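# Setting up the hand-held gripper in the Mamo cell

Flavness lab, September 2018

## 3. Mounting and checks

The Mamo cell uses one hand-held gripper, which records the operator's movements for later replay. Our task was to write a set-up routine that a new student could follow without help.

The gripper body was cleaned first and the 2 screws under the collar tightened. The jaws were then opened and closed 200 times with no load. Play at the tip was measured before and after this run, and the pads were replaced if they had lifted at a corner.

Marker tracking was checked next. The marker box was kept in one place while the gripper was moved through 4 set positions by hand — slowly, as fast turns blur the marker.

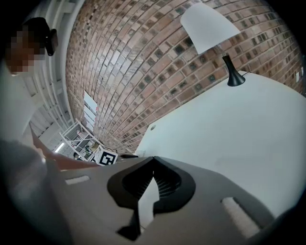
A position was accepted when the marker was found in at least 80 per cent of the recorded images. If it fell below this, the lens was wiped and the position repeated. A second failure meant going back to the Collent calibration file and starting the check again.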